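공은 왜 튀어 오를까?

어린이 과학 쪽지 / 글: Pacita Dimaculangan / 08/01/2019

오늘은 공 이야기. 시간 없으니까 빨리 간다!

집에 공 있는 사람? 축구공, 농구공, 탱탱볼, 다 괜찮아. 손에서 놓아 봐. 통! 올라오지. 그런데 양말 뭉치를 놓으면? 툭. 끝. 왜 다를까?

먼저 떨어지는 것부터.

공을 높이 들고 있으면 공은 '높은 곳의 에너지'를 갖고 있어. 어려운 말로 위치 에너지. 손을 놓으면 지구가 공을 당기고, 공은 점점 빨라져. 이제 에너지가 '움직이는 에너지'로 바뀐 거야. 운동 에너지라고 해. 여기까지는 양말도 똑같아.

바닥에 닿는 순간

여기가 중요. 공이 바닥에 부딪히면 아주 잠깐 납작해져. 눈으로는 거의 못 봐. 너무 빨라서. 느린 화면으로 찍은 영상을 보면 호떡처럼 눌린 공이 보여. 진짜 호떡만큼은 아니고, 조금.

눌린 공은 원래 모양으로 돌아가고 싶어 해. 고무줄을 당겼다 놓으면 휙 돌아가지? 그거랑 같아. 이런 성질이 탄성. 공이 바닥을 밀고, 바닥도 공을 밀고. 그래서 위로 통!

양말은 눌리면 그냥 눌린 채로 있어. 돌아가려는 힘이 약하거든. 찰흙도 마찬가지. 찰흙 공을 떨어뜨리면 철퍽, 밑이 납작해지고 끝이야.

공기도 일을 해

농구공이나 축구공 안에는 공기가 꽉 차 있어. 공이 눌리면 안에 있는 공기도 눌려. 공기는 눌리면 밖으로 밀어내려고 해. 그래서 바람 빠진 공은 잘 안 튀지. 체육 시간에 그런 공 걸리면 속상하다... 바람을 넣으면 다시 잘 튀어.

테니스공도 속이 비어 있어. 겉은 보송보송한 천, 그 안은 고무 껍질, 그 안은 공기. 오래 쓰면 공기가 아주 조금씩 새어 나가서 힘이 없어져. 보송보송한 털은 멋으로 단 게 아니야. 털이 공기에 걸려서 공이 너무 빨리 날아가지 않게 해 줘.

그럼 왜 계속 안 튀어?

좋은 질문! Farnport 교실에서도 Rommel Baluyot 선생님이 제일 많이 받는 질문이래. 공은 튈 때마다 조금씩 낮아져. 처음보다 높이는 절대 안 올라와. (그냥 놓았을 때 말이야. 세게 던지면 반칙.)

에너지가 사라진 걸까? 아니, 딴 데로 갔어.
소리로. '통' 하는 그 소리.
열로. 공이랑 바닥이 아주아주 조금 따뜻해져. 만져 봐도 잘 모를 만큼.
바닥의 떨림으로. 아랫집이 아는 이유가 이거야.

이렇게 조금씩 빠져나가니까 공은 점점 낮게 튀다가, 통, 통, 통통통, 데굴. 멈춰.

바닥도 중요해

단단한 마룻바닥에서는 잘 튀어. 모래밭에서는? 푹. 모래알이 이리저리 밀려나면서 에너지를 다 가져가 버려. 이불 위도 비슷해. 잔디밭은 그 중간쯤이고, 풀이 길면 더 못 튀어.

직접 해 보자

준비물: 공 2개(서로 다른 걸로), 긴 자, 벽에 붙일 종이, 연필, 친구 한 명.

종이를 벽에 붙이고 108센티미터 높이에 줄을 그어. 왜 하필 108이냐고? 내 책상 옆 책장 높이야. 다른 높이여도 돼. 대신 끝까지 같은 높이로 할것!

공 밑부분을 줄에 맞추고 살짝 놓아. 던지지 말고 그냥 놓기. 친구는 옆에서 공이 어디까지 올라오는지 보고 연필로 표시해. 공 하나에 3번씩. 한 번만 하면 잘못 볼 수도 있어. 그 다음 다른 공. 그 다음 바닥을 바꿔서 또. 담요를 깔아도 되고 신문지를 여러 장 깔아도 돼.

표시한 높이를 공책에 적고 비교해 봐. 어느 공이 제일 높이? 어느 바닥에서 제일 낮게? 하기 전에 미리 맞혀 보는 게 더 재밌어. 나는 틀렸음.

주의! 유리컵 옆에서 하지 말기. 계단 위에서도 안 돼. 작은 탱탱볼은 동생이 입에 넣을 수 있으니까 끝나면 바로 치우기.

하나 더. 차가운 공은?

테니스공 하나를 비닐에 싸서 냉동실에 넣어 둬. 하룻밤. 어른한테 먼저 물어보고! 꺼내서 바로 떨어뜨리면 평소보다 낮게 튀어. 차가워지면 안에 있는 공기가 미는 힘이 약해지고 고무도 뻣뻣해지거든. 조금 기다리면 다시 살아나. 기다리는 동안에도 중간중간 떨어뜨려 보면 점점 높아지는 걸 볼수 있어.

오늘의 낱말

탄성: 모양이 바뀌었다가 원래대로 돌아가려는 성질
위치 에너지: 높은 곳에 있어서 갖는 에너지
운동 에너지: 움직여서 갖는 에너지

다음 쪽지는 'Purik 호수의 얼음은 왜 물에 뜰까'. 8월 안에 올릴게. 실험 결과는 공책에 적어서 Bondus 과학방 상자에 넣어 줘. 이름 꼭 쓰고!
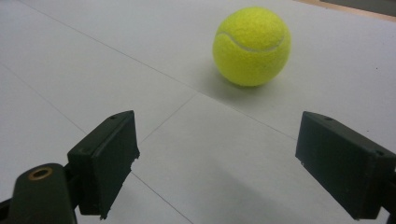
테니스공. 겉에 흰 줄이 휘어져 있다.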